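Friday, July 9, 2021

Ornus Starter Kit now shipping from Masumico

Masumico has started shipping the Ornus, a tabletop picking kit meant for small shops, training rooms and college labs. Orders opened in June and the first units went out this week. The price is $2,000 for the base kit, with software included and shipping extra.

The kit comes in one carton. You get the arm, a base plate with mounting bolts, a two-finger gripper, a camera and light unit with its bracket, a power supply, cables and a printed setup guide. A computer is not included. Any recent laptop with a wired network port will run the software. The control box has a fan, and you will hear it in a quiet room.

Darnell Iwasaki set one up for us at the Ukard training shop. Bolting down the base, hanging the camera and running the calibration took him 34 minutes, and most of that went to the camera bracket. The guide shows the bracket from one side only, and the two long screws look the same as the two short ones until you lay them next to each other. Masumico says a corrected page is on its website. If your guide has the old drawing, print the new one before you start.

Calibration is done with a card that you move to several spots on the work surface. The software tells you where to put it next. If the arm is bumped or the camera is moved, you have to do it over, so pick a spot where people will not be leaning on the counter.

Once it is running, you teach the kit by guiding the arm through a pick by hand and saving it. Iwasaki saved four picks for each item he wanted it to handle. The software then tries the item in new positions and asks you to mark each try as good or bad. Hard items with flat sides went well from the start. Soft toys needed more work, mainly because the default grip force is set high. The slider for this is under Tool Settings, two menus down, and it should be easier to find.

Shiny surfaces are the weak point. The light on the camera unit is strong, and on a glossy item the glare can throw off the pick point. Turning the light down helps. In a bright room you can try leaving it off.

Italo Bassi, who handles sales for Masumico, told us a softer set of finger pads is planned as an add-on. He did not have a price. He also said the kit is not sealed and should not be used where it may be splashed.

The warranty is 2 years on the arm and one year on everything else. Ferraro will do repairs for buyers who do not want to send a unit back to Masumico, and it also offers a half-day setup visit. Ask for a quote, as travel is charged by distance.

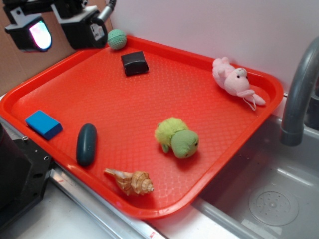
Product News: Kits and Trainers

A mixed tray makes a good first exercise. Put a plush turtle and bunny in with a sponge block, a knitted ball and a seashell, and the gripper has soft, light and hard things to deal with in one session. Leave space between the items at first and move them closer later.

The Ukard shop will have its kit out for members through the end of the month. Bring your own items if you want to see them tried. Sign up at the front desk or by replying to this newsletter.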